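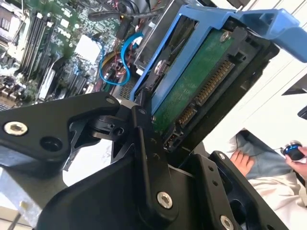
Figure 4. Blue plastic hard drive tray.

4. Turning an old desktop into your family archive

Now for the fun part! By the end of this section you'll have Drimari running on a computer you already own, with your photos, letters and home movies in one place that everyone in the house can reach. It takes one evening, and most of that is copying time.

Before you start

You'll need a desktop computer that still starts up, a network cable, a USB stick with the Drimari installer on it (see section 3), and a second drive for the archive itself. A 700 GB archive fits nicely on a 1 TB drive and leaves you some room to grow. The system drive can be small — 40 GB of free space is plenty.

CAUTION: The installer erases the system drive you choose. Copy anything you want to keep to another computer first, and open a few of the copied files to make sure they work.

4.1 Add the archive drive

1. Shut down the computer and unplug the power cord from the wall.
2. Press the power button once and let it go.
3. Open the case as described in the manual for your model.
4. Touch bare metal on the chassis before you handle the drive.
5. Mount the new drive and connect its data and power cables.
6. Close the case and plug everything back in.

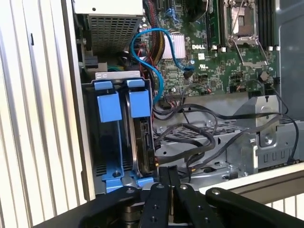
A reader of the previous edition wrote in to say that she had filled her archive drive in one winter, and that she wished she had bought the bigger one and scanned the slides first. Great advice! If you have boxes of slides or negatives, size your drive for those, as the scans are much larger than phone pictures.

4.2 Install Drimari

1. Put in the USB stick and start the computer from it.
2. Pick your language and keyboard.
3. At "System drive," choose the small drive.
4. At "Archive drive," choose the new one. Read the size next to the name before you press Enter.
5. Type a name for the archive. Short is good: "ditley" or "cullon" will be much easier to type on a TV remote than your full last name.
6. Remove the stick when asked and let the computer restart.

NOTE: If you are moving up from Mottram, choose "Import" at step 5 and point it at your old library. Albums and captions come across, and so do your tags — it's a lovely thing to watch.

4.3 Share it with the house

1. On any other computer, open a browser and enter the address shown on the archive's start screen.
2. Create one account per person.
3. Under Folders, open "Shared" and set permissions to 744 if you want everyone to look but only the owner to change things.
4. Drag in a small folder of pictures as a test.

If the test folder doesn't show up, press Rescan. Error 56 means the network cable is loose or plugged into the wrong port on your router. Push it in until it clicks, then press Rescan again.

Once the test folder appears, start the big copy and go enjoy your evening. Section 5 covers sorting by date.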